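By Sylvie MacDonald and Jae-in Ryu
April

4.2 Contact gating

Forkov predicts gripper aperture and wrist pose jointly, and a separate gate decides when the fingers may close. The gate was trained on 924 tabletop demonstrations.

Fig. 3. Open and closed phases.
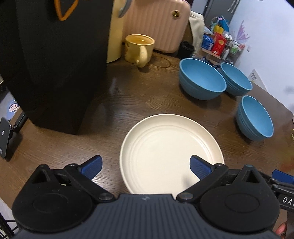
Its threshold was tuned on 219 held-out segments and then fixed.

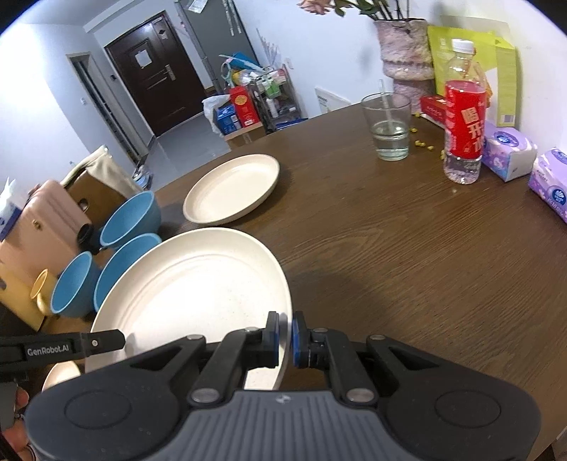
Rim grasps dominate the remaining error. The planner must place one fingertip on each side of a thin edge, as on the tipped cream plate, where the wall slopes and the pads meet at the rim. In 19 segments the gate fired early.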